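April 17, 2020

Bag day again. I wanted to get back to the packing notes I started in January and then dropped, so I cleared the white table and got out the thin shopping bags from the Skuleck box (the Zelenák ones are all gone, and I liked those better, they had a bit more body). We have 85 left, which should do us for a good while.

What I'm after is how a filled bag sits when you just put it down and leave it alone. My old note says "slumps, see Gutier sheet" and of course I can't find the Gutier sheet! So I'm starting over with small mixed loads, nothing heavy. 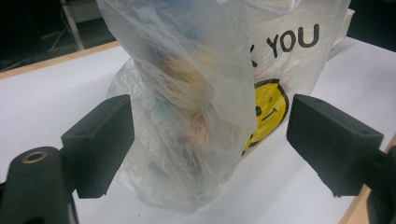 Smiley bag on the white table, front gathered into a loose twist, base spread out.

I do like the twist. It pulls the front in and leaves the back panel nice and billowy, and the bag stands up. The trouble is reading what's in there. Through the twisted part I get something tan, something pinkish, a faint bluish-gray patch, and that's my lot – no edges, no labels. If we're going to pack these for the Trultance shelf, whoever picks one up will want a tag on the outside. Tag on the handle or tag on the side? I keep going back and forth.
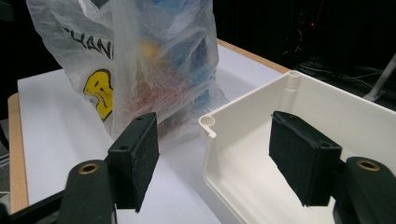 Bag beside the open white tray. Blue, yellow and reddish-pink showing through.

Colors come through a lot better here, the blue especially. Still wouldn't want to guess at the items, though.

The tray has shallow walls and rounded corners inside, so I think it's worth trying as a home for things on their way in or out of a bag. Next time: 4 bags, same load in each, 3 twisted and one left open, and write down how they sit after lunch. Also order more tags, and find that sheet.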